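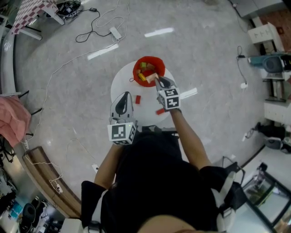
Red bowl on the small round table, two red blocks still out.

23 Aug 2023 - block sorting, small table

Worked at the white round table all session. The big one with the checkered cloth stays where it is for now, Vinzenz wants it for the Umesach parts.

Blocks are the mixed set: yellow, green, tan, beige, red. Tan and beige are hard to tell apart under the ceiling lights, and the shine off the floor doesn't help. Merle sorted a batch by eye and put 2 tan ones in with the beige. I did the same later on. Suggest we treat them as one color on the sheet until November, when the new set is due.

Bowl position: toward the back edge, as Benedikt asked. It leaves more open table in front, but it is a long reach for Jade. Tried it closer in for 9 rounds and she liked that better. Times are on the sheet under "near bowl" and "far bowl". Have not compared them yet.

Blocks dropped on the stone floor bounce a long way. One went under the wooden bench and took a while to find. A mat under the table would fix it - ask Alois if the one from the Gerkia job is still in storage.

Floor tape: leave the white strip by the table alone, we line up to it.

To do
- tie back the long white cable, I caught my foot on it again
- wipe the blocks, they are getting sticky
- count the set before it goes back in the Ivell box
- 10 more rounds with the bowl at the back, then swap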